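Print the Fiber Content Where It Can Be Read

By Deirdre Moynihan

Textile labeling rules were written for the point of sale. They require that a buyer be able to learn what a garment is made of before paying for it, and they say little about the years after. I think this is the main defect in the present system, and that it could be corrected at low cost by changing where and how the information is printed.

Most garments carry their fiber content on a sewn-in satin tape in the side seam or the back neck. The tape is cheap and quick to attach. It is also stiff at the cut edges, which is why so many owners remove it. Printing applied to satin by thermal transfer fades with repeated washing, and the smallest type goes first. Fiber percentages are usually in the smallest type.

The effect shows up in sorting. Last August I went through the intake records of Lolten, a secondhand wholesaler that grades knitwear and T-shirts by hand. Over 2 shifts the graders logged 1,373 tops. Of these, 354 had no content label at all, and 300 more had one that the grader marked as unreadable. Nearly half the intake was therefore sorted by touch. An experienced grader can separate wool from acrylic this way with good reliability. Separating all-cotton jersey from a cotton and polyester blend is much harder, and that is the distinction a fiber recycler pays for.

Kumaresan Devadiga, who runs the grading floor, told me that doubtful pieces go to the wiping-rag bale by default. The rag bale earns less than the cotton bale, and the cloth in it is used once or twice and discarded. A share of good cotton is lost this way every week for want of a legible line of text.

Two remedies are usually proposed. The first is a digital tag, either a printed code or a chip, linked to a record held by the brand. I have no objection to it as an addition. As a replacement it depends on the brand keeping the record online for as long as the garment lasts, and a well-made sweater can outlast the company that sold it. The knitwear line Rendavus put scannable codes in its sweaters and dropped the site when it changed owners. The sweaters are still being worn, and the codes lead to an error page.

The second is optical sorting by near-infrared. It works well on single-layer fabric in light colors. Very dark dyes absorb much of the signal, and coated or layered pieces give readings for the surface only. The equipment is also beyond the means of a small grader.

My own proposal is duller. Print the content directly on the cloth, on the inside, in a fixed place, in ink that contrasts with the ground color and has passed a stated number of wash cycles. The technique is already common for neck prints.

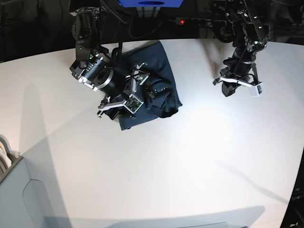
Pale printing on a dark navy garment.

Contrast matters more than size. Light gray on navy is adequate when new, but a test for wear should measure the difference between ink and cloth after laundering, and the threshold should be set for an ordinary reader in ordinary indoor light. Position matters nearly as much. If graders know that the text is always inside the lower left seam, the time spent looking for it drops sharply.

The objection I hear most often from manufacturers is cost. Senan Kinsella, who buys trim for the shirtmaker Ní Mhurchú, points out that direct printing adds a step before assembly and that a misprint spoils a panel, where a faulty tape can simply be unpicked. He is right, and for short runs the difference is real. An exemption for small makers would deal with it.

The durability test should come first. It needs no new machinery and could be applied to sewn-in tapes as well as to prints. A label that can't survive the washing instructions printed on it should not count as a label.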